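Section 2. Planning what to buy

I'm a big fan of pricing the whole bench before you fall for an arm (I did it backward!).

1. Measure your table, then add 15 inches on every side.
2. Set aside $1000 for the gripper, cables and spares — Ruba Issa at Buslow talked me into that and I'm glad.
3. Run your job in the simulator first, with 40 tries per object.

Caution: don't order a second gripper until step 3 is done.
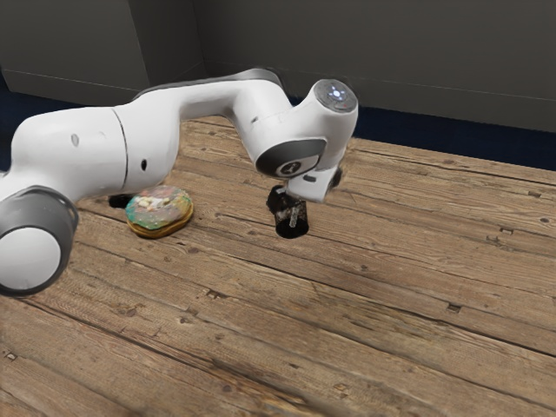
2 min read

Note: I like mixing shapes, so a donut and a small dark cylinder on the planks suit me fine. Save your scores for Section 3.

© 2019 Grerkeo | Contact | Back to top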